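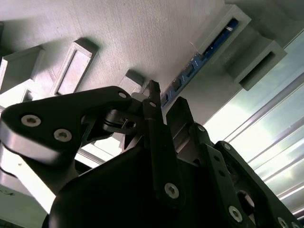 Grindgate Community Help
Home > Storage and Shelving > Mounting and Hardware

Small block on underside of gray shelf panel: remove or work around?

Asked by Hooman Amini on Wednesday, May 15, 2019
Viewed 184 times
Tags: shelf, underside, LED strip, adhesive

I have a Plerkano shelf in the utility room. The panel is pale gray and the underside has several raised parts, including a small gray block that sticks down from it. I want to run an LED strip along the underside, front to back offset as close to the front edge as possible, and the block sits in the path.

What I know:

The block is the same gray as the panel, or close enough that I can't tell by eye whether it is molded in or a separate part. There is no seam I can feel with a fingernail, but the paint or coating is thick at the base. I don't have the instruction sheet. The shelf came with the house.

Questions:
Does the block carry any load, or is it a stop or spacer?
If it is separate, can it come off without damaging the coating?
If it stays, what is the cleanest way to get the strip past it? The strip can only be cut at the marked points and I would like to avoid soldering.

The strip is the adhesive-backed kind, low voltage, with the power supply plugged in at the left side wall. The shelf holds paint cans and a box of tile, so I do not want to weaken anything.

Comments
Yip: Is the panel metal or wood? Magnet test takes a second.
Hooman Amini: Magnet does not stick. It sounds solid when tapped, so I am guessing board with a coating.

3 Answers

Answer 1 (accepted)
Posted by Bostdale

Treat it as structural until you know otherwise. A block under a shelf is usually one of two things: a locating stop that keeps the panel from sliding forward off its support, or a glue block that stiffens a joint. You can tell them apart by position. A stop sits directly behind or beside a bracket or rail, with a small gap or light contact. A glue block sits tight in a corner between two parts.

To check, unload the shelf completely. Push up on the front edge with the palm of your hand, then try to pull the panel toward you. If it moves a short distance and then stops hard, the block is a locating stop. Leave it on. With paint cans on that shelf you want the stop.

If the panel does not move at all, look at both sides with a flashlight held flat against the underside. Raking light shows a glue line much better than light from straight below.

For the strip, go around the block:

1. Wipe the underside with rubbing alcohol and let it dry. Shelf undersides collect an oily film and the adhesive fails on it.
2. Cut the strip at the last marked point before the block.
3. Use a flexible clip-on jumper, the kind with a short length of wire between two connectors. No solder. Match the connector to the strip width and the number of contacts.
4. Route the wire behind the block and hold it with a small adhesive clip.
5. Check polarity before you press the second piece down. Reversed polarity will not light.

You will have a short dark gap. From standing height it is not visible if the strip is in a channel with a diffuser.

Comments
Hooman Amini: Panel moves forward slightly and stops hard against the block. Leaving it on. Jumper ordered.
Bostdale: Buy 2. The clips crack if you open them more than once.

Answer 2
Posted by Yip

Another option is to move the whole strip back until it clears the block. You lose a little light at the front of the counter but there is no cut. I did mine this way in June of last year and the adhesive has held on one side. The other side dropped almost immediately and I put screws in the channel. Use short screws. Measure the panel thickness first.

Answer 3
Posted by guest

just pry it off with a putty knife, mine came right off

Comments
Bostdale: Not recommended on a loaded shelf. See the test in my answer.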